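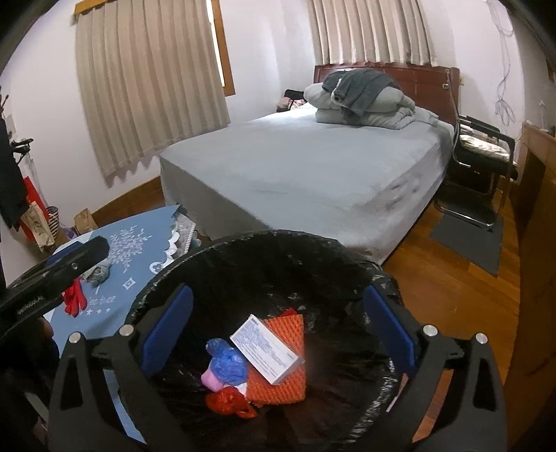

*Photo: Plikmont Home Guides*

## Section 4: The bedroom wastebasket and its liner

Plenty of people skip this section, and plenty of them end up with a bag that slides down into the basket the first time something heavy lands in it. The steps take less time than fishing out a collapsed liner.

They apply to the Flustwood round basket and to most round baskets of a similar size. If you have a square one, the folding advice still holds, but the corners will fight you.

### 4.1 Choosing a liner

Ignore the word "universal" on the roll. It means the maker didn't measure anything. Measure around the outside of the rim with a tape or a piece of string, then lay an empty bag flat and measure across the opening. Double that number. It should come out a little larger than the rim.

A bag that is too small splits at the seam. A bag that is too large bunches and folds over the rim, as the black one does here. That is untidy but does no harm, and we would take it over a tight fit.

The Plattner 300 roll is the one we tested with. It is sold as "extra strong." We found it ordinary, and ordinary is enough for a bedroom. Scented liners are available too. They smell of the scent and the trash together.

### 4.2 Fitting the liner

1. Empty the basket and wipe the inside with a damp cloth. Let it dry.
2. Open the bag fully and shake it once to get air into it.
3. Push the bottom of the bag down until it touches the base of the basket. Use your fist, not your fingertips.
4. Fold the top edge outward over the rim, working your way around.
5. Smooth the folded part down the outside by at least 5 centimeters.
6. If there is slack, gather it on one side and tie it in a small knot below the rim.
7. Press down on the inside of the bag with an open hand. If the fold creeps up, go back to step 4.

**Note:** Some guides tell you to drill holes near the base so that air can escape when you push the bag in. It works. It also gives you a basket with holes in it, and any leak goes straight to the floor.

**Caution:** Keep spare liners away from babies and small children. The common habit of storing the roll under the bag, at the bottom of the basket, is fine only in a house without them.

### 4.3 Where to put it

Beside a small table is a good spot in a bedroom, and beside the bed is nearly as good. Things get dropped on the table first and thrown out later, if at all, so a short distance between the two helps.

Watch the tablecloth. A cloth with a decorative edge, such as a scalloped border, should end well above the rim. If it reaches into the basket, move the basket or shift the cloth. Gloves and cleaning cloths left on the table should sit back from the edge on the basket side – they are easy to knock in and hard to notice once the bag is tied.

The Mellholm leaflet recommends a basket "in every zone of the room." We have our doubts. One basket gets emptied. With three, two of them get forgotten.

### 4.4 What goes in

Bedroom trash is mostly dry and light: wrappers, small boxes, crumpled plastic bags, the foam mesh sleeves that come on fruit. All of it takes up more space than it should.

1. Open cardboard boxes at both ends and flatten them. If your town collects cardboard, they don't belong in the basket at all.
2. Check medicine boxes before you drop them in. Look for leftover tablets and for the folded leaflet, which you may still want.
3. Tear off or black out any pharmacy label that carries your name.
4. Press the air out of plastic bags. A clean one without holes can be used again.
5. Fold foam sleeves flat. Many curbside programs refuse them, whatever the symbol on the packaging suggests, so ask before you put them with the recycling.

**Caution:** Leftover medicine should go to a pharmacy or a local take-back point where there is one. Loose batteries, blades and needles never go in a bedroom basket.

### 4.5 Emptying

Empty the basket when it is two-thirds full, or sooner if there is food in it. Lift the bag by the folded edge with both hands, twist, and tie. Don't compress the contents with your foot to gain another day. The liner will hold right up until you pick it up.

For replacement baskets and rims, see Section 9. Liners are listed there too, though any grocery store roll that passes the measurement in 4.1 will do the same job.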